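January 24, 2024

Cupboard day at last. I've been putting it off since December, and then Hiu-tung Mok went looking for the hand soap and came back with a box of cable ties and a very old sponge, so that settled it.

Started with the shelf under the sink. Everything with liquid in it is coming out and going into a bag before it gets moved to the new place in Jumatside. Last time we shifted the supplies over there something leaked into the paper towels and the whole crate smelled of lemon for weeks (lovely for one day, horrid after that!). So: cap tight, quick wipe, cap end into a clear bag first, then pack.

Sze-wing Au reckons we should tape the caps as well. I tried it on one of the Cleltumine refills and the tape pulled half the print off, so no tape for now unless somebody finds a kinder roll. 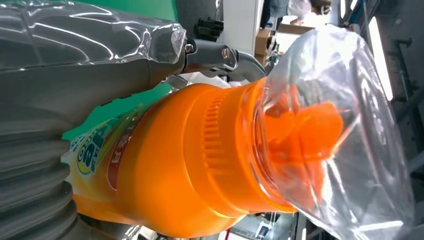

The thin bags are fine for the small stuff but they're a pain to open with cold fingers — I ended up rubbing each one between my palms like I was trying to start a fire. The thicker ones from Utance open nicely, only there are 3 left in the packet. Have put them aside for the descaler and the two things with dodgy lids. Order more, same size, NOT the ones with the drawstring.

Big bottles go in head first. If you push the base in first the bag bunches up round the middle and you run out of plastic before you get to the cap, and the cap is the bit that drips. A little twist behind the shoulder seems to hold it on the ones I tried, though I haven't tipped any of them upside down yet. Will do that over the sink, with a towel.

Crate label is 2715, same as on the Lui sheet. Sze-wing has the marker pen.

Still to do: top shelf, the tin of polish that won't open, and find out who owns the blue bucket. Also somebody please buy biscuits, I had to do all this on one cup of tea.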